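Le sirop du soir

À Vovier, en décembre, la nuit tombe avant cinq heures et les fenêtres des cuisines s'éclairent toutes ensemble. Je suis arrivée dans ce bourg avec une idée assez vague : écrire sur les fruits confits faits à la maison, une habitude que je croyais disparue. J'avais tort, et j'ai mangé beaucoup de sucre pour l'apprendre.

Chaimae Chraibi m'a ouvert sa porte avec les mains collantes. Elle confit depuis onze hivers, toujours selon la même lenteur. Le premier jour, le fruit est piqué puis blanchi. Ensuite il entre dans un sirop léger, on chauffe, on laisse reposer jusqu'au lendemain. Chaque soir on retire le fruit, on ajoute 45 grammes de sucre au sirop, on fait bouillir et on remet le fruit. Cela dure neuf soirs. Le dixième, elle ne touche à rien. « Il faut savoir le laisser tranquille », me dit-elle, et je note la phrase parce que ma grand-mère disait la même chose de la pâte.

Le choix du fruit est la vraie discussion du village. Les anciens veulent la poire et la prune, récoltées ici et bien fermes. Les plus jeunes essaient ce que le marché leur apporte. La mandarine se confit entière, à condition que la peau soit fine et sans traitement. La carambole, arrivée plus récemment sur les étals, donne des tranches en étoile dont les pâtissiers sont friands, mais elle garde mal sa couleur dans un sirop trop chaud.
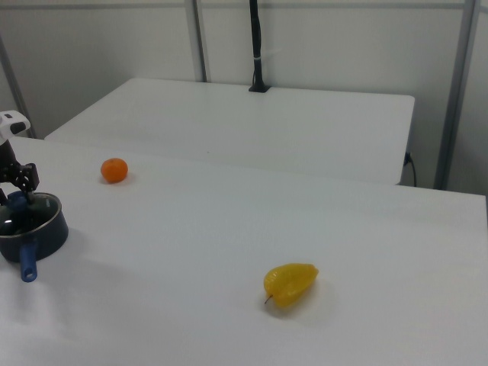

Pour Rachid Salem, la carambole est une perte de temps : trop d'eau, pas assez de parfum, et après neuf soirs on a surtout le goût du sucre. La mandarine, il l'accepte, mais seulement si on l'a fait tremper deux nuits dans l'eau froide, que l'on change matin et soir. Il dit aussi que les gens sont pressés et que cela se sent dans l'écorce.

Je lui ai fait goûter, sans rien préciser, une tranche de carambole de Chaimae. Il en a repris. Il n'a pas changé d'avis pour autant, et je respecte cela.

Le sucre lui-même a son histoire dans la région. Pendant longtemps, on l'achetait en pain et on le cassait au marteau dans un torchon. L'épicerie Vullach, sur la place, en vendait encore dans l'enfance d'Ismail Abdelaziz. Il se souvient du bruit, et aussi de la punition quand on ramassait les éclats tombés par terre. Aujourd'hui la même épicerie vend 300 boîtes en carton chaque hiver, vides, prévues pour offrir les fruits. Elles partent avant Noël et les retardataires utilisent des boîtes à chaussures.

Reste la question du légume. Confire une tomate verte ou une carotte n'étonne plus personne, et le poivron jaune commence à se montrer sur les plateaux de fromage. Hòa Kiều le prépare en lanières, avec du vinaigre doux et un peu de gingembre, à couvert pendant la première demi-heure puis à découvert. Elle tient à ce couvercle en verre, elle veut voir les bulles sans perdre la vapeur. Son sirop monte à peine. Si les bulles deviennent grosses, elle baisse le feu et elle attend, une main sur le bouton. Je suis restée à côté d'elle jusqu'à vingt heures, et nous avons parlé de sa mère plus que du poivron.
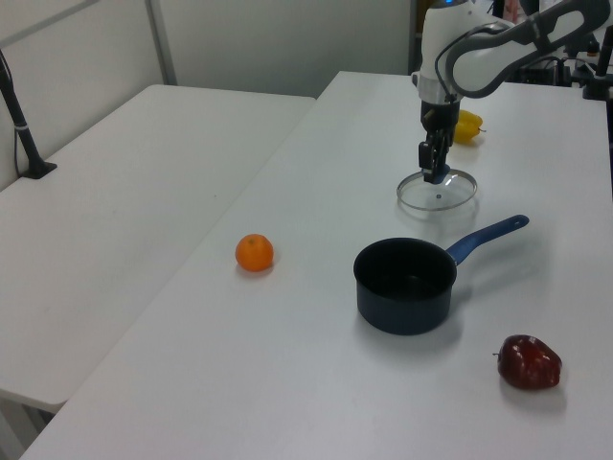
Pour commencer chez soi

Prenez une petite quantité, 200 grammes d'écorces de mandarine par exemple, et une casserole à fond épais. Blanchissez trois fois en changeant l'eau. Préparez un sirop avec le même poids d'eau et de sucre, plongez les écorces, laissez frémir dix minutes, éteignez. Recommencez le lendemain, et encore, jusqu'à ce que l'écorce devienne translucide. Séchez sur une grille dans une pièce sans humidité, deux jours au moins. Le sirop qui reste se garde au frais dans un bocal ; Chaimae en met dans le thé, Rachid dans rien du tout.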